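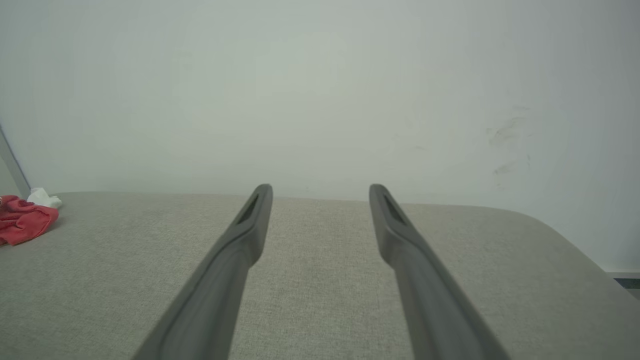
Soledad Echeverría writes that I'm too hard on the machines, and that by July one of them will be tidying her living room while she's at work. Maybe. I'd like to see the living room first.

A red cloth bunched up on gray upholstery is a two-second job for me. I grab it on my way past and don't look. For a pair of stiff gripper fingers it's a shape that changes the moment you touch it — and picking it up is the easy half. Does it go in the wash or back in a drawer?

Show me 20 cloths in 20 different homes, no edits, and I'll write Soledad an apology.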